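Niltance opens its doors at Roltden Court, with 298 new homes to rent and a warm welcome for all

2024-07-23

Niltance is very happy indeed to announce that Roltden Court, its new neighbourhood of rented homes on the old Grultholm dairy site, is now open for lettings, and that the first residents have already settled in and begun to fill their balconies with tomato plants.

There are 298 homes in all, from snug studios to family houses with a proper back garden, set around a long green with plenty of benches and a good many young lime trees. Building work finished in June, and we would like to thank our contractor, Dierckx, whose teams carried on cheerfully through a very muddy winter and left the lanes tidier than they found them.

In the months before opening we received 1,039 enquiries, a good number of them from people who grew up in Grultholm and had been hoping for a way to come back. With that in mind, 200 of the homes have been kept for those who live or work in the town, or who have close family there, and these will be let first.

Every bedroom has a built-in wardrobe with a high shelf for winter things, and each of the larger homes has a deep cupboard in the hall as well.

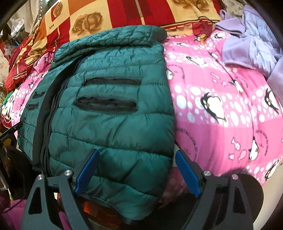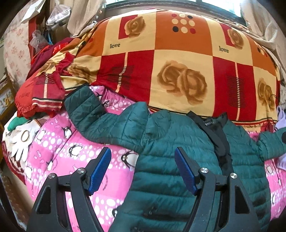

Teal quilted jacket on the bed
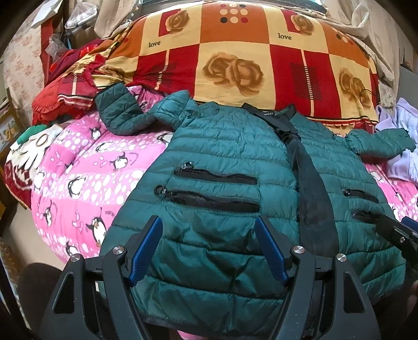

Rents include water and the upkeep of the green, and tenancies run for 2 years as standard, with the choice of a longer stay for anyone who would like to put down roots. Well-behaved pets are welcome, and so are your own paint colours, provided you have a word with us beforehand.

The lettings office is beside the main gate on Roltden Lane, and the kettle is nearly always on. Do call in for a look round, or write to the Niltance lettings team at the same address for a brochure and floor plans.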